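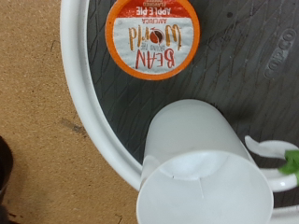
By Chelsea Dunmore
2023-05-02
14 comments

I have a bone to pick with the success rate. You know the one. It sits in the last column of the table, it's in bold, and it's the only number anybody quotes when they tell you about a robot paper over lunch.

Our group spent the winter on a coffee task (yes, a robot making coffee, I know, get in line) and along the way I changed my mind about how we ought to be grading these things. Mervyn Tindall thinks I've gone soft. We've been arguing about it since December and I'd like to get my side down in writing before he does.

So, the setup. You have a learned policy, trained on people steering the arm through the job, and you let it loose on the same job 50 times. Cup, pod, machine. At the end of each try someone writes down a one or a zero. Add up the ones, divide, and there's your bold number. It's clean and it fits in a table, and I've come to think it throws away nearly everything I'd want to know.

Take two policies we trained, which we called Laing and Wasent (Sivaprasad Rodrigues names things after whatever is on his desk, don't ask me). On the plain score they tied. Thirteen clean runs each. If you'd only read the table you'd say fine, flip a coin, go home. But I sat through every one of those runs and they were nothing alike! Laing would go wrong early, usually at the cup, and then just carry on with the rest of the job as if it had a cup in its hand. Wasent got nearly everything right and then fumbled the pod at the machine, over and over, in the same way. One of those is a robot with a single bad habit. The other is a robot that has no idea what's going on. I'd pick the first one every time, and the table can't tell them apart.

What I want is stage scoring. Break the job into the steps a person would name if you asked them, and write down how far each run got and what happened at the step where it died. Did it try again? Did it notice? Pods are great for this, because a pod can be upside down, and flipping one over is a whole separate skill from picking one up. A run where the robot grabs the pod wrong side up and drops it in anyway is a zero. A run where it never finds the pod is also a zero. Come on.

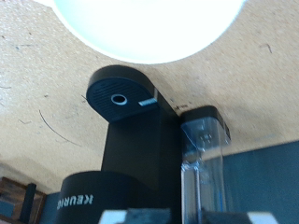
Now, Mervyn's side, and I'll try to be fair to him. He says stages are where people cheat. Once you get partial credit you get to pick where the steps are, and a lab that's good at reaching will find out that reaching is four steps and pouring is one. He's right that this happens. I reviewed something last year that gave a full point for "approach," and I've approached plenty of things in my life without deserving a point for it.

His other worry is that people just want coffee. Kirsty Marsden, who runs the test kitchen over at Addale, puts it more bluntly than he does: a robot that does nine tenths of the job has made her zero coffees and one mess. Okay! I agree with that too. If you're deciding whether to buy the thing, the one and the zero are all you need.

But we aren't selling anything. We're trying to work out what to fix next, and for that the ones and zeros are close to useless. When we went back and staged the Wasent runs it took Shirley Greenwood 2 afternoons of watching video, and by the end of it we knew what to collect more of, which was pods going into the machine from slightly off center. We'd been planning to collect more of everything. That would have eaten another month and I'm pretty sure it would have gotten us a slightly bigger bold number and no clue why.

As for the cheating, write the steps down before you run anything. Put them in the paper. Have someone outside the group do the scoring from video, the way the folks at Bellosstead do, and print the plain success rate right there in the next column so Kirsty can find it. I'm not asking to get rid of it. I just want it to have some company.

And please, post the failures. I learned more from the bad Wasent runs than from all the good ones put together, and I've never once been able to see the bad runs from anybody else's paper. A short highlight clip tells me the thing worked once. I believe you. Show me the one where it drops the cup and what it does with its hand after that.

Mervyn says he'll write a reply. He said that in December too.

Shares: 50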